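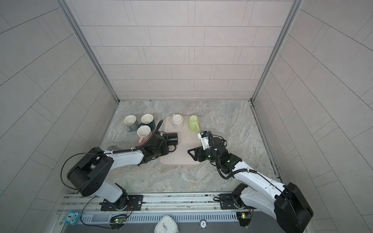

Every February I get the same urge to fix my life by giving up coffee, and every February somebody has a new product ready for people in exactly that mood. This year it was Lumov, a powdered mushroom drink that my sister-in-law Skye swears by. Skye also swore by the magnetic insoles, so I went in with my guard up.

The tin cost 40 dollars. For that you get what the label calls a month of "calm focus", provided you use one level scoop a day and your month has 28 days in it. The ingredients are lion's mane, chaga, cocoa, cinnamon and "natural flavour", in that order, with no amounts given for any of them. I wrote to the company to ask how much lion's mane was in a scoop. The reply said the blend was proprietary but that I should trust my body. My body wanted a flat white.

The website has 1,347 reviews, and I read far more of them than is healthy. Nearly all are five stars. A surprising number were written by people whose tin had only just arrived, which makes them reviews of the postal service. Then there are the ones who say they slept better in the first week. Well, yes. They'd stopped drinking coffee at four in the afternoon. I'd sleep better too if I replaced my afternoon coffee with a glass of tap water, and I could do that for nothing.

This is my main gripe with the whole category. You take out the caffeine, you put in something brown and warm, and the brown warm thing gets all the credit.

Anyway, I did three weeks. Days two and three were miserable – a headache behind the left eye and a temper to match. Calum Niven, who shares my office, asked if I'd prefer to work from home, and he asked it from the doorway. By the second week the headache had cleared and I was falling asleep before eleven. I'm happy to report that as a fact. I'm less happy to hand it to a mushroom.

The taste, for anyone wondering, is like hot chocolate made by someone who resents you. It doesn't dissolve so much as settle, and the last mouthful is silt. Oat milk helps. More cocoa helps a lot, at which point you're drinking cocoa.

I did try to be fair and look up the research. There are small studies on lion's mane, and some of them sound mildly encouraging, but the ones I found used measured doses, and we've already been over how much Lumov will tell you about doses. A few of the links on their "science" page went to other pages on their own site. One went to a recipe for energy balls.

Skye's view is that if it works for me it doesn't matter why. I've thought about this and I don't agree. If the part that works is skipping the afternoon coffee, I'd like to know, so I can keep the 40 dollars and spend it on cheese.

So for week four I've put the tin at the back of the pantry and gone to one proper coffee at breakfast, then ordinary black tea, then nothing with caffeine after lunch. It's Friday and I've slept fine every night so far. Small sample, no control group, same standard of proof as the reviews.

There's a bit over a third of a tin left if anyone local wants it. Morven Drummond has already said no.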